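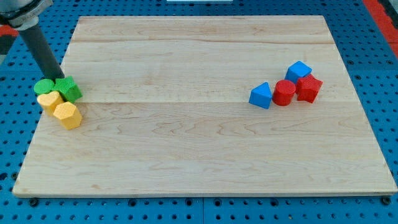 Figure 8.1 Foam-textured blocks in green and yellow on a maple board.

Chapter 8
Sorting by Shape, Sorting by Color

Ask a class to sort blocks and most will go by color. Teachers' guides often call this the "natural" choice. We doubt it. The Bredex workbook, for one, prints its color words in large type on page 2 -- hardly a fair test. A yellow heart and a yellow hexagon share a color and very little else. Is a heart a shape in the same sense that a hexagon is? Write down your answer before you read Section 8.1, and keep it.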